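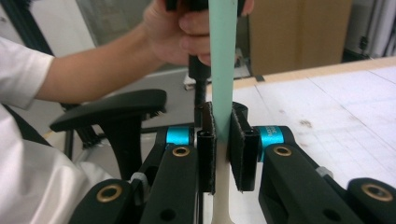 Hand-held gripper with the pale green strip between the pads, work table at right.

Minutes of the Skedivow method meeting
Date: 2026-08-30
Present: Kai Ruppert (chair), Ute Kuhlmann (minutes)
Excused: the colleagues from Ackermann

1. Minutes of the last meeting
Accepted with one correction. Under item 4 the word "success" should be "completed grasp". Ute has changed it in the shared copy.

2. Result of the comparison
Kai presented the comparison between the two ways of recording. In the first way the operator records a complete task from start to end. In the second way the operator records only the approach and the grasp, and starts again from a new position. Both sets took 12 hours of operator time. The policy trained on the second set completed 7 more grasps out of 30 on thin handles. On thick handles there was no difference which we can trust.

Ute asked if the gain comes from the method or simply from the larger variety of start positions. Kai answered that we cannot separate this yet. It was agreed that the Trostance report will say so clearly, in the main text and not only in a footnote.

3. Contact at the pads
Flat and narrow objects are still the difficult case. When they are held upright and pressed at the edges, a small turn of the wrist is enough to change the grasp — and the labels do not show it. Ute proposes to add one label, "turned in grasp", which the annotator sets by hand. Kai agrees, but only for new recordings. The old ones will not be labeled again.

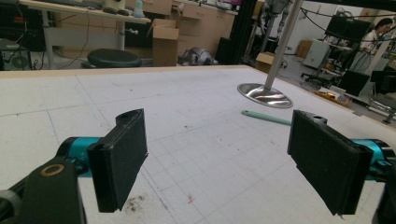

4. Table and background
Kai would like to keep the grid on the table top for all recordings, so that start positions can be compared later. Ute reminded that the policy could learn the grid lines instead of the object. Decision: 2 sessions will be recorded with a plain cover over the grid, with the same operator and the same utensils. If the numbers stay the same, the grid remains.

The background stays as it is. Cardale had asked for a neutral curtain behind the table, but we want the model to work in a normal room. Kai will write them a short answer.

5. Open points
— Kai: split the result table by handle thickness, send it to Ackermann.
— Ute: text for the new label, with two examples for the annotators.
— Both: read the draft of the method section before the next meeting.
— The question of a second operator is moved to October.

The next meeting will take place when the sessions with the covered table are evaluated.

Minutes: Ute Kuhlmann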